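아이 둘과 숙소형 가족여행: 이동 거리, 방 구조, 짐 배분 기록

작년까지는 여행 기록을 따로 남기지 않았다. 같은 실수를 세 번쯤 하고 나서 항목별로 적기 시작했고, 이번 글은 2월에 다녀온 2박 일정의 정리본이다. 인원은 성인 둘, 아홉 살과 네 살. 차는 기존에 타던 소형 왜건, 루프박스 없음.

이동

총 주행거리는 왕복과 현지 이동을 합쳐 682km. 출발은 오전 6시 20분으로 잡았다. 네 살짜리는 출발 직후 40분 정도 다시 자고, 깨는 시점에 첫 휴게소에 들어가면 아침 식사와 시간이 맞는다. 예전에는 9시에 출발했는데, 그러면 점심 전에 이미 차 안에서 간식을 다 먹고 정작 식당에서는 아무것도 안 먹는다.

정차 간격은 90분을 상한으로 했다. 큰아이는 두 시간 반도 버티지만 기준은 작은아이에게 맞춘다. 정차 한 번에 25분을 배정했고 실제로는 한 번 38분이 걸렸다. 화장실 줄 때문이다. 휴게소는 규모가 작은 곳이 대체로 빨랐다. 주차칸에서 화장실까지의 거리가 짧다는 것이 매장 수보다 중요하다.

멀미약은 쓰지 않았다. 대신 뒷좌석에서 화면을 보는 시간을 고속도로 직선 구간으로 제한했다. 산길 구간 진입 10분 전에 태블릿을 회수하고 오디오북으로 바꾼다. 회수 시점을 미리 말해 두면 저항이 줄어든다. 없어지지는 않는다.

숙소 선정

후보는 두 곳이었다. Clivano는 수영장이 딸린 리조트형이고, Bretgate는 주방이 있는 독채형이다. Clivano 쪽이 사진은 훨씬 좋았으나 4인실이 원룸 구조여서 제외했다. 원룸에서 네 살이 8시 반에 자면 나머지 세 명도 8시 반에 불을 꺼야 한다. 재작년에 이틀 동안 욕실 바닥에 앉아 책을 읽은 뒤로 방 분리 여부를 첫 번째 조건으로 둔다.

Bretgate 예약 전에 관리자 Zübeyde Özkan 씨에게 메일로 물어본 항목은 다음과 같다.

침실과 거실 사이에 닫히는 문이 있는지.
온수 용량. 연속 샤워 두 명까지는 문제없다는 답을 받았다.
계단 유무와 난간 간격.
주방 칼과 세제를 높은 곳으로 옮길 수 있는지.
체크인 전 짐 보관 가능 여부.

답장은 반나절 만에 왔고, 난간 간격은 줄자로 잰 수치까지 적혀 있었다. 이 정도면 나머지 항목도 믿을 만하다고 보고 바로 결제했다. 취소 조건은 7일 전까지 전액 환불.

도착해서 확인한 점 몇 가지. 침실 문은 잘 닫혔고 소음 차단은 보통 수준이다. 거실에서 평소 목소리로 말하면 침실에서 들리지만 내용은 구분되지 않는다. 난방은 방별 조절이 되고, 반응이 느려서 취침 한 시간 전에 올려 두어야 했다. 첫날은 이걸 몰라서 새벽에 이불을 추가로 꺼냈다. 인덕션 잠금 버튼은 길게 3초.

짐

이번에 바꾼 것은 가방을 사람별로 나누지 않고 날짜별로 나눈 점이다. 첫날 가방에 네 명의 잠옷, 칫솔, 다음 날 옷을 모두 넣고 나머지는 트렁크에 둔다. 도착이 늦어져도 가방 하나만 올리면 된다. 이 방법은 옆 동네에 사는 Necati Ağca 씨에게 들었다. 그 집은 아이가 셋이라 가방이 색깔별로 있다고 한다.

압축팩은 Drirker 중형 네 장을 썼다. 겨울 외투에는 효과가 있고 티셔츠에는 별 차이가 없다. 돌아올 때는 다시 압축할 의욕이 없으므로 트렁크에 여유 공간을 한 칸 남겨 두는 편이 현실적이다.

가져갔으나 쓰지 않은 물건: 보드게임 두 개 중 하나, 접이식 의자, 휴대용 가습기, 성인용 책 전부.
안 가져가서 현지에서 산 물건: 손톱깎이, 건전지 AA, 아이용 장갑 한 켤레.

일정

둘째 날 오전에 Vitale 과학관에 갔다. 개관 시각에 맞춰 들어가서 점심 전에 나오는 것으로 계획했고 그대로 되었다. 체험 전시 중 물길 만들기에서 두 아이 모두 50분을 보냈다. 2층 천체관은 상영 중 퇴장이 어려우니 네 살에게는 이르다고 판단해 큰아이와 한 명만 들어갔다. 천체관 표는 온라인 예매분이 먼저 빠진다. 현장 판매분은 우리 앞에서 끝났고, 미리 사 둔 표가 있어서 문제는 없었다.

오후는 비워 두었다. 숙소로 돌아와 작은아이는 낮잠, 큰아이는 마당에서 놀았다. 일정표에 하루 한 건만 넣는 원칙은 이번에도 유지했고, 넣었더라면 못 했을 것이다. 저녁은 숙소 주방에서 파스타와 구운 채소로 해결했다. 냄비가 하나뿐이라 순서를 잘못 잡으면 면이 분다.

셋째 날은 체크아웃 후 호숫가를 한 바퀴 걷고 귀가했다. 유모차 없이 걸은 거리로는 네 살 기준 최장이다. 마지막 구간은 업었다. 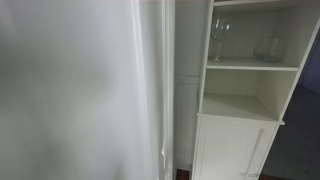
다음에 수정할 사항

정차 1회 배정 시간을 25분에서 30분으로 늘린다.
난방은 도착 즉시 켠다.
보드게임은 한 개만.
손톱깎이를 세면도구 파우치에 상시 보관.
귀가일 저녁 식사를 출발 전에 냉동실에 준비해 둔다. 이번에는 8시에 도착해서 배달을 시켰고, 먹기 전에 작은아이가 잠들었다.

여름 일정은 아직 미정이다. Bretgate를 한 번 더 갈지, 기차로 갈 수 있는 곳을 찾을지 비교 중이고, 기차 쪽은 역에서 숙소까지의 마지막 구간이 변수다. 표를 만들면 따로 올리겠다.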